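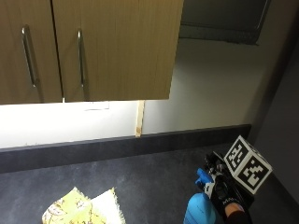
Kitchen wall cabinets, light on underneath.

Friday, March
By Elsie Bickerstaff

Ticket 1473: Sikora kitchen radio, loud buzz on AM, FM fine

Continuing from ticket 1387, which was closed as "resolved by customer." The customer is me and I resolved nothing.

The radio buzzes on every AM station. It's a flat, steady buzz, like a bee with a desk job. It starts in the evening and ruins the ball game.

Tried so far:

7:05 — Factory reset, as instructed. Lost all my presets. Kept the buzz.

7:20 — Moved radio to the other end of the counter. Quieter, and then I sneezed and leaned on it and it was loud again.

7:40 — Ran it on batteries with the cord unplugged. Buzz drops by half. I mention this because the last agent told me batteries "would not be informative."

7:55 — Turned off the light under the cabinets. Buzz gone. Turned it back on. Buzz back. Did this enough times that my husband came in to ask if I was signaling someone.

8:10 — Phone charger, toaster and dishwasher all unplugged or off, light on. Still buzzing, so they're cleared and have my apologies.

The light's power supply is an Ututwood, model 421, and it has no filter on it that I can find. The Sikora manual has 39 pages and gives interference one sentence, which advises me to enjoy my radio somewhere else. 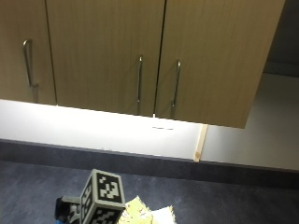

Support came back at 8:50 to say that cheap LED power supplies are a common source of AM noise, that a clip-on ferrite core on the supply's output wire was worth a try, and would I please confirm whether I had done a factory reset.

9:05 — Confirmed. Again.

9:15 — Found a ferrite in the junk drawer, on the cord of a dead scanner. Clipped it on close to the supply with the wire looped through twice. Buzz still there on the low end of the dial, but I can follow the game above it.

Have ordered a filtered supply from Jimilness. Please leave this ticket open until it gets here. Open, as in not closed.

Status: Pending customer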